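April 2018

Forty laps tonight, and I was lapped twice in the first ten. The kart they gave me had number 43 on the nose and a steering wheel that pointed left whenever I was going straight, so I spent the evening driving everywhere with my elbows crossed like a man folding a sheet.

The Dellivia track has been resurfaced over the winter. The hairpin at the far end used to have a bump you could set your watch by, and I had built my whole braking style around it. Now it is smooth and I have no idea where to stop. I went into the tires there on lap 7 and sat facing the wrong way while almost the entire field went past, several of them waving.

After that I settled down. The trick at the fast right-hander is to lift a little and then not touch anything, a skill I have been practicing at work for years. I got it right maybe half the time. On the others I ran wide onto the green paint and lost whatever I'd gained, plus interest.

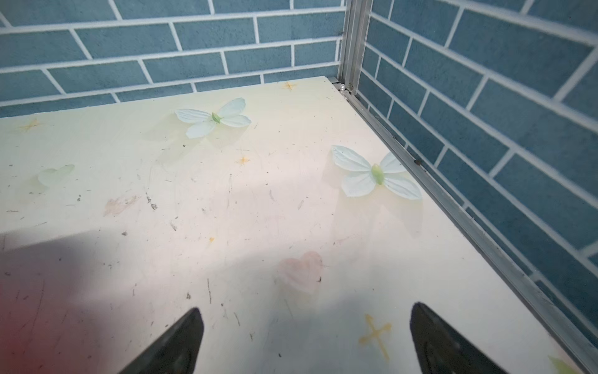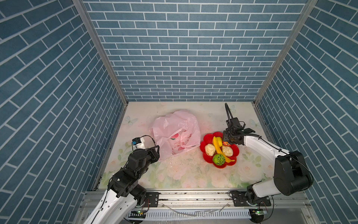 Blue brick pattern on the walls, butterflies underneath.

Finished eleventh. There were twelve of us, and the twelfth had a chain come off. I am counting it as a pass.

My ribs are complaining on the left side, so the new seat pad was money thrown away. The Pingate gloves have held up better, though the right thumb has started to split at the seam and I refuse to buy another pair before the season proper. Helmet visor needs a clean. Wrote that last time too.

The next round is in May at Jurkach, a track I have seen only in a video filmed by somebody breathing heavily. It looks narrow, with a long downhill into a left that tightens when you least want it to. I watched it again over supper and braked with my foot against the table leg.

Must ask at the desk whether I can have any kart but 43. Also find the other sock.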